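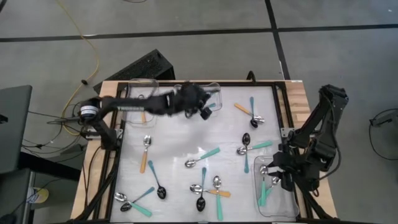
In Praise of the Small Memoir

By Chaltu Degefa

2019-05-13

My grandmother kept a ledger for the store she and my grandfather ran in Kakdale, and for most of my life I thought of it as the dullest object in her house. It had a green cloth cover gone gray at the corners, and it was full of flour and lamp oil and who owed what. Then, the August after she died, I sat down on her kitchen floor meaning to glance at it before I boxed it up, and I didn't get up again until the light was gone. She had been writing in the margins. One line here, two lines there, over thirty years. "Mekonnen paid in eggs again, eight of them cracked." "Rain came in under the door, baby slept through it." That baby was my mother.

I bring this up because I teach a memoir workshop at the Divemano library, and every season somebody comes up to me after the first meeting, coat already on, and tells me they probably shouldn't be there. They haven't escaped from anywhere, they say. They were never famous or very ill. They drove a school bus, or raised three boys, or worked the returns counter at Homex until their knees gave out, and who on earth would want to read about that? I always tell them to take their coat off and stay, and most of them do, bless them, but I've never felt I gave them a good enough answer. So I'm going to try to give one now, and it may take me a little while to get there.

I love the big memoirs as much as anybody. I've stayed up far too late with them. But I do think publishers have trained us to expect a certain shape: the terrible thing, the worse thing, the long climb back. You can feel it in the jacket copy before you've opened the book. And the trouble with a shape like that is that people start trimming their own lives to fit it. I have watched a perfectly lovely writer take a chapter about her father teaching her to back up a trailer — a chapter that had the whole room laughing and then, somehow, very quiet — and bury it under forty pages about a divorce she didn't care to discuss. She thought the divorce was the book. It wasn't, and I suspect she knew it, and I'm sorry to say I didn't speak up soon enough.

My own book about the store came out from a very small press, in a first printing of 302 copies, and I can tell you that my cousins bought a good number of those. It is 149 pages long. An editor at a larger house had been kind enough to read it before that, and she wrote me a friendly letter asking whether there had been a fire, or a feud, or any sort of secret. I went back and looked, I really did! There was a quarrel over a fence. I offered her the fence. She passed.

What happened afterward surprised me, though. Letters came, real ones with stamps, and hardly any of them were about my family. A man wrote me six pages on the smell of his uncle's barbershop. A woman copied out her mother's recipe for pickled beans, with all the crossings-out kept in, and then told me about every person who had ever crossed something out. They had read my small book and gone straight back to their own kitchens, and I can't think of anything nicer a reader could do for me.

There's a practical side to this as well, and I'd feel I was holding out on you if I skipped it. The big events will be looked after. Somebody will write down the elections and the floods. What gets lost is how a person folded the paper around a pound of sugar, or what the neighbors called the bad corner on the mill road, or the song your aunt hummed when she was angry and didn't want to say so. Those go quickly. I asked my mother last year what had been kept on the store's top shelf, and she didn't know, and there is no one left to ask after her.

I don't say every small memoir is good. Plenty are tiresome, and I've written some of the tiresome pages myself, 186 of them in one draft that now lives under the bed in a shirt box. A small subject asks for a great deal of looking. You have to get the eggs right, and you have to want to.

But if you're the one with your coat on, standing at the back and wondering about the door, I would ask you for one page. Write about a room you knew well before you were ten. Put in what was on the windowsill, and who was allowed to sit in the good chair. Bring it next time and read it to us, and we'll put the kettle on.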